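Mi verano con los Voyager (y un cuaderno de tapas verdes)

22 de mayo de 2024

Llevo tanto tiempo sin escribir por aquí que he tenido que pedir la contraseña otra vez, así que perdonad el polvo. La culpa es de las Voyager. De las dos. Me dio por leer un artículo corto sobre ellas mientras esperaba en el dentista, y cuando me llamaron ya tenía abiertas 13 pestañas en el móvil y ninguna gana de levantarme.

Os pongo en situación. De pequeña yo era la niña del espacio en clase. Vivíamos en Villalobos, en un piso con una terraza minúscula que daba a un descampado, y aquello de noche era oscuro de verdad. Mi padre sacaba una silla de playa, yo sacaba otra, y nos quedábamos mirando hasta que mi madre protestaba por los mosquitos. No teníamos telescopio. Teníamos unos prismáticos que pesaban como un ladrillo y un cuaderno de tapas verdes en el que yo apuntaba todo lo que veía, o lo que creía ver (hay una página entera dedicada a un "cometa" que era, casi seguro, la luz de una grúa).

En ese cuaderno hay un dibujo de la Voyager 2. Lo copié de una revista, con su antena blanca enorme y el brazo larguísimo del magnetómetro, que me quedó torcido y se salía de la hoja, así que lo continué en la siguiente. Debajo puse, con letra de mucha concentración: "va a Neptuno". ¡Y fue! Pasó por allí en agosto de 1989 y sigue siendo la única nave que lo ha visitado. Y Urano, lo mismo. Todas las fotos de cerca que tenemos de esos dos planetas vienen de un aparato lanzado en 1977, con una memoria que hoy haría reír a una calculadora.

Lo que yo no recordaba, o no supe nunca, es lo del orden. La Voyager 2 salió primero, el 20 de agosto, y la 1 salió el 5 de septiembre. Parece un error de imprenta. Pero la 1 llevaba una trayectoria más rápida e iba a llegar antes a Júpiter y a Saturno, y de ahí el número. Me hizo una gracia tremenda. Se lo conté a todo el mundo durante una semana, incluida la señora de la panadería, que fue muy amable.

Otra cosa que me tiene enganchada es lo de Titán. La Voyager 1 podría haber seguido otro camino, pero querían verlo de cerca porque tenía atmósfera, y aquel desvío la sacó del plano de los planetas para siempre. Total, que llegó, miró, y Titán era una bola naranja con niebla. No se veía nada de la superficie. Hubo que esperar a la Huygens, en 2005, para tener fotos desde el suelo. Yo pienso mucho en la gente que estaba aquel noviembre de 1980 delante de la pantalla, viendo llegar niebla. A mí me habría dado un disgusto enorme, aunque luego los datos de la atmósfera resultaron ser buenísimos.

Y luego está el susto reciente, claro. En noviembre la Voyager 1 empezó a mandar datos sin sentido. La señal llegaba, pero dentro no había nada que se pudiera leer. Estuvieron meses así. Encontraron que fallaba un chip de memoria de uno de los ordenadores de a bordo, el que empaqueta los datos antes de enviarlos, y como no se puede ir hasta allí con un destornillador, partieron el código en trozos y lo fueron metiendo en otros huecos de la memoria. Cada orden tarda más de 22 horas en llegar y la respuesta otras tantas en volver. Imaginad cambiar una línea y esperar casi dos días para ver si habéis roto algo. Yo me pongo nerviosa si la impresora tarda. En abril volvieron a recibir información legible sobre el estado de la nave, y os prometo que lo celebré en la cocina con un trozo de queso.

Por supuesto, tuve que comprarme un libro. Y luego otro. El primero es de una editorial pequeñita, Pinuvent, y es un tocho con los diagramas de los instrumentos explicados para gente de letras como yo. Lo encontré de segunda mano y tiene anotaciones a lápiz de alguien muy enfadado con el capítulo 3. El segundo es una novela que se llama Prundbridge y que iba de radioastrónomos, según la contraportada. Va de una herencia. Hay una antena en la página 17 y ya no vuelve a salir. La estoy terminando por cabezonería.

También me he bajado una aplicación, Mekine, que te dice hacia qué parte del cielo tendrías que mirar para apuntar a cada sonda. Verlas no se ven, evidentemente, pero me gusta. La Voyager 1 anda en dirección a Ofiuco. Salgo al balcón, giro el móvil como una loca hasta que el circulito se pone verde y me quedo un rato ahí. Hay farolas, hay un bloque enfrente y pasa el autobús. Aun así me emociona un poco, qué queréis que os diga.

El cuaderno verde, por cierto, apareció. Lo tenía mi madre en el armario del pasillo, con mis notas del colegio y un montón de recortes. La grapa de en medio está oxidada y la página del cometa-grúa se ha soltado, pero el dibujo está entero, con su brazo torcido de una hoja a otra. Voy a ver si lo escaneo este mes y lo subo, que me lo habéis pedido un par por correo.

Para la próxima entrada quiero meterme con el disco de oro, y sobre todo con la lista de músicas, que da para mucho. Si alguien sabe de una buena edición en vinilo que no cueste un riñón, los comentarios están abiertos. 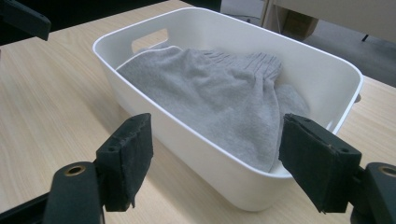 ¿Por qué la Voyager 2 se lanzó antes que la Voyager 1?

Los números se pusieron según el orden de llegada a Júpiter y Saturno. La Voyager 1 despegó más tarde, pero iba por una ruta más rápida y adelantó a su gemela por el camino.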